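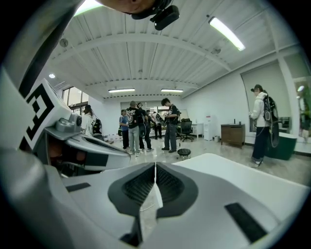
Tiina Seppälä thinks the drift is in the glue line and wants the next set of samples left clamped overnight. I went back through the sheets from April and I can't rule it out. The panels clamped for 3 hours all read low on the peel test, and the one Gunnlaugur left over a Sunday read fine.

Batch 307, Usten paste, spread by hand on the Drotel board. Mixed at 9:20 a.m. Stirred until the lumps were gone, then let it stand. Skin formed on the pot again, so I skimmed it and covered it with damp cloth.

Peel values still scatter too much to say anything. Two of the panels had a dry corner where the spreader ran out. I marked them and kept them in the sheet -- leaving them out would make the average look better than it is.

Jellari board has not arrived. Rutherford say they only sell it by the pallet, nearly 2,000 sheets, and we need 20. Gunnlaugur Stougaard is asking whether they will cut us an offcut bundle.

To do: overnight clamp set, same paste, same board, weights left alone. New cloth for the pot. Check the hygrometer against the one downstairs -- ours has read the same all week.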